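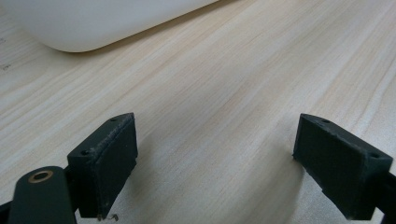
**Siiri Siliņa**
Set-up and training guides, Plukura household arm

## Section 6: Your first table chore

Okay, the arm is bolted down, the software is talking to it, and you want to see it do something useful. Me too! But first, let me save you some disappointment. People ask me every week whether this thing can do the housework yet. My answer as of May 22, 2024: it can do little pieces of housework, slowly, if you set the table up for it. Moving a sponge from one spot to another, yes. Clearing up after a family breakfast, no, and please don't try it with your good plates.

So we start with one soft thing on a bare stretch of wood.

### 6.1 Check the fingers

1. Open the gripper all the way from the Jovine control screen. The two fingers should face each other with a clear gap between them.
2. Look at the inner faces. Scuffs and fuzz along the edges are normal wear (mine look pretty rough and they still hold a sponge just fine). A finger that wobbles when you nudge it is another matter.
3. Check the two small screws on top of each finger, if your set has them fitted. Snug is enough. I cracked a finger in November by leaning on the driver, so go easy.
4. Close the gripper at the slowest speed and open it again. Listen for clicking at the linkage.

> **Caution:** Keep your own fingers out of the gap whenever the power is on, even if the screen says "idle."

### 6.2 Get the table ready

1. Wipe up crumbs, bits of wire and anything else small. The arm doesn't know a crumb from a chore.
2. Push big things to the back. A large white item on pale wood is hard for the software to find the edge of, and if the light is coming down strongly from above, you can get a bright patch on the tabletop that makes it worse. I pull the shade halfway.
3. Put your sponge in the open area and leave a hand's width of bare table on every side.

**Note:** Wood grain with long streaks sometimes gets read as the edge of an object. If the arm keeps reaching for nothing, lay a plain dark placemat down and try again. Not elegant, I know.

### 6.3 Run the chore

1. Choose **Pick and place**, then **Slow**.
2. Tap the sponge on the screen, then tap where you want it to go.
3. Press **Start** and keep one hand near the stop button.
4. Let it finish, even if it dawdles. If it isn't done in 30 seconds, stop it and go back to 6.2.
5. Repeat until you get 6 clean runs in a row before you move on to anything with a handle.

Cloths are harder than sponges, by the way! A folded one usually goes okay, but a crumpled one may take several tries or just get dragged along. Folding laundry isn't in this guide, and I'd rather tell you that now than have you hunt through the index for it.

**Caution:** No glass, no knives, no hot drinks. The gripper will squeeze a mug as happily as it squeezes a sponge.

If the gripper closes short of the sponge every time, skip to Section 8 and redo the height setting.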